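An Afternoon Among the Capsules

Baptista opens its packing plant to the public once a year, in June, and I went because it was raining and the garden centre was full.
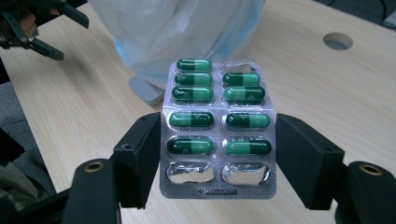 We were issued hairnets at the door, plus beard nets for those who needed them and one who didn't. Then 13 of us shuffled down a corridor behind a guide with a very small microphone. Photographs were allowed in the last room only, which caused some muttering.

The blister line is louder than you'd think. A roll of clear plastic goes in at one end, gets warmed and pressed into little domes, and the capsules rattle down a chute and drop into them. Foil goes over the top. The machine is called the Dulent 655 and was spoken of throughout as a difficult relative. It had stopped three times that morning – we were lucky, apparently, to catch it in a good mood.

I had always assumed two-tone capsules were a medical matter. Our guide said the two halves are made separately, so you may as well have two colours. Nobody lines them up, either. They land facing whichever way they land, dark end left or dark end right, and I have since checked the bathroom cabinet and found it a shambles.

Tea was in the canteen, 20 minutes, one biscuit each. The tour is free but you have to book. Parking is behind the Gikham building, next to the skips.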